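The Paper in the Back Room: Marcelino Calvo on selling old magazines to people who already have too many

Marcelino Calvo answers the door of Tsuchiya with a bone folder behind one ear and asks whether I've come to buy or to get warm. Neither, I say. He looks a little let down, but puts the kettle on.

Tsuchiya sells old illustrated weeklies: single issues, bound volumes, and a great many loose plates that somebody's grandfather cut out with kitchen scissors. Calvo bought the business from its previous owner, Haruna Hoshino, along with her stock, her filing system and her low opinion of adhesive tape.

"Haruna's system was by smell," he says. "Coal cellar, attic, church, dog. I laughed at her. Then I spent a winter putting everything in date order and couldn't find a thing."

He has since gone back to a version of it. The dates are on the sleeves, and the boxes say things like CHURCH, MOSTLY.

I had hoped to hear about great finds, and Calvo is polite about this, in the way a plumber might be if you asked about his favourite waterfalls. Most of his day goes on checking pages. A weekly listed as complete has to be complete, adverts and all, and the sheet most often missing is the double-page picture in the middle, which has usually been hanging in a pub since before the war.

"People write to me and say, it's complete except for the centrefold," he says. "It's like selling a sandwich that's complete except for the ham."

How does he decide what to charge? He makes a face. War sells, and so do ships, bicycles and anything with a balloon in it. Royal weddings don't, because everyone kept those. A good snow picture will sell in December to someone who has never bought a print before and never will again.

"And the politics?"

"Politics I sell by weight. I've got 31 issues with the same tariff debate in them. Marvellous engravings, all of men sitting down."
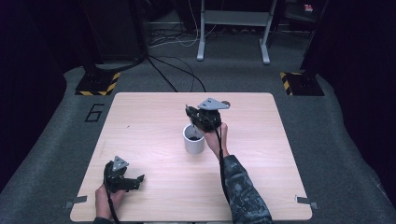

His most faithful customer is Britt-Marie Boström, who collects one title only, the Kirkine, a short-lived weekly that ran to four volumes before its printer went off with the subscriptions. She has been after the last two numbers for as long as Calvo has known her. He isn't certain they were ever printed. She is, and she rings each April to tell him so.

"I found her one once," he says. "Posted it off, very proud. She sent it back. It was a reprint, and she'd spotted it from the rule under the title, which was too straight. I'd had it on my desk for a week and admired how straight it was."

Reprints are a sore point. There are plenty of honest ones, made as souvenirs and marked as such, and then there are the same ones with the marking trimmed off. Calvo's advice is to look at the folds. A paper that went through the post has one across the middle, and the dirt has settled there. Tea, he says, gives you a brown page, but it gives you the same brown everywhere, and time is never that tidy.

He does his listings on a Carkis, a cataloguing program that he describes as having been designed by someone who'd had a book described to them over the phone. It allows two lines for contents. This is why his entries read as they do: a siege, a flower show, a bishop's funeral and "other matters", all in one breath. Buyers sometimes ring to ask what the other matters are.

"Corsets," he says. "It's nearly always corsets."

The trade has its feuds, of course. Mio Iwasaki, who deals in the same sort of thing under the name Fusik, believes in taking damaged volumes apart and selling the plates one by one. Calvo believes she is a vandal, and has bought a fair number of plates from her. They share a stand at the summer fair to save on the fee, and have run a strip of masking tape down the middle.

I asked Iwasaki for her side. "He'll tell you he never breaks a volume," she said. "Ask him what he's got framed in his hall."

I did. There was a pause while he hunted for the biscuits.

"It was already loose," he said.

It's a balloon, for what it's worth, over a crowd in hats, and the fold runs straight through the basket. He wouldn't give me a price. Then, as I was doing up my coat, he gave me one, and I've been thinking about it more than I'd like.

Interview by Mio Oda, August 2025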